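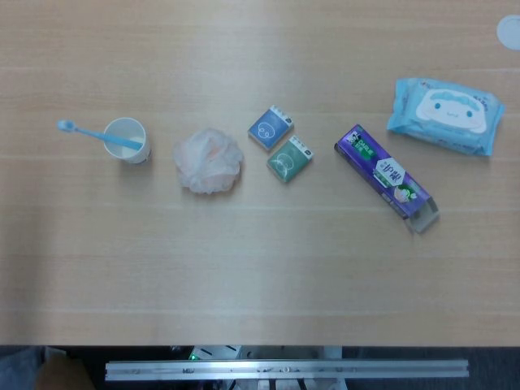 by Gurnance
Filed under: Bathroom stuff, Reviews
Posted in October

The Tivden shower caddy: five months in

I've gone through a silly number of shower caddies. The hanging kind that swings around when you grab the shampoo, the suction cup kind that lets go at three in the morning and scares the whole house awake, and one tension pole that left a rust ring on the tub I still can't get out (if you have a trick for that, please tell me, I've tried lemon and baking soda and the pink paste). So when my sister got tired of hearing about it and told me to just buy the Tivden corner caddy, I bought the Tivden corner caddy.

It came in a flat box with two shelves, a little hook bar and four sticky mounts. No drilling, which was the whole point for me because we rent. You clean the tile, dry it really well, press the mounts on and then leave them alone overnight before you hang anything. I did not enjoy the waiting part! I had all our stuff piled on the bathroom floor and two kids who wanted baths. But I waited, and we all washed our faces at the sink like campers.

The instructions are mostly drawings and one of them is upside down compared to the others, so I put the first shelf on backward. The lip goes toward the room. It pops off easily if you get it wrong, though, so no harm done.

Now the good stuff. It holds a LOT. I have the giant shampoo and the giant conditioner on the top shelf (the refill size, which is heavy when it's full) plus my face wash and a pumice stone, and it hasn't budged. The bottom shelf is the kids' and it's mostly bath crayons and plastic sharks. The bars are close enough together that a regular razor doesn't fall through, and that was my biggest gripe with the Brirnivance one I had before this. I lost so many razors to the tub floor with that thing.

The finish still looks nice too. Our water is hard and everything in that bathroom gets a chalky film, so I wipe the shelves down with vinegar every couple of weeks, and I haven't seen any rust yet. I checked the undersides and the welds in the corners, where the last one went bad first. Nothing so far.

What I don't love: the hook bar. It's only got two hooks and they're shallow, so if you hang a wet washcloth and somebody bumps it, down it goes. I ended up keeping my bath pouf on the faucet handle like I always have. Also a bar of soap turns to mush on these shelves, so get a separate dish if you're a bar soap family. And toothbrushes are no good in it at all, they just tip over and slide around. Ours live in a cup by the sink anyway, but my husband likes to brush in the shower and he has complained more than once.

One more gripe, and it's a small one. Replacement mounts are sold separately, and they cost more than I think four sticky squares should. We're probably moving in the spring and I'll have to buy a set to put it up in the new place. I emailed to ask if the old ones could be reused with some other glue and got a polite no back the next morning.

I did look at the Ristić one before I bought this, and it's prettier, with wood slats and everything, but I know myself and I would not be oiling a shower shelf.

Would I buy it again? Yep. It's up, it stays up, and I've slept through the night ever since. I'd take off a star for the hooks, so four out of five from me. If you've had yours up for longer than a year, leave a comment and let me know how the mounts are doing, especially on textured tile, I've had a couple of readers ask and mine is all smooth.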